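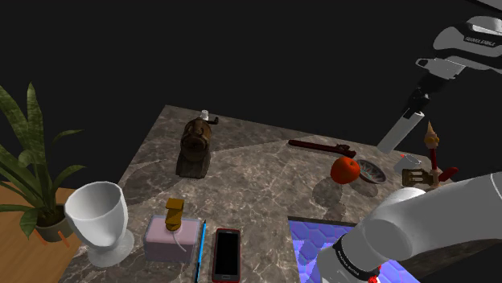 Minutes of the Health Meeting, Drerkside District, July

1. Situation of the measles outbreak
The district nurse office reported 101 confirmed cases since the spring. Most of them are in Drerkside and Vemeck. In Sevatwood there are 4 cases, all in one school. The hospital is still taking new patients, but the children's ward is almost full.

2. Vaccination
In the last month 229 persons received the first dose. The members discussed why fewer families came from Vemeck. The bus connection is poor and the clinic closes at 4 p.m. It was agreed to keep the clinic open until 7 p.m. during August.

3. Schools and summer camps
The camp at Sevatwood asked if it may open. The members agreed that it can receive up to 70 children, with proof of vaccination for each. One member voted against and asked that this is written in the minutes.

4. Information for residents
The leaflet needs a shorter text and a bigger phone number. The Sýkora pharmacy will give it out at the counter. Translation is not finished yet.

5. Other matters
The request for a second refrigerator was moved to the next meeting.

The meeting closed at 6:40 p.m.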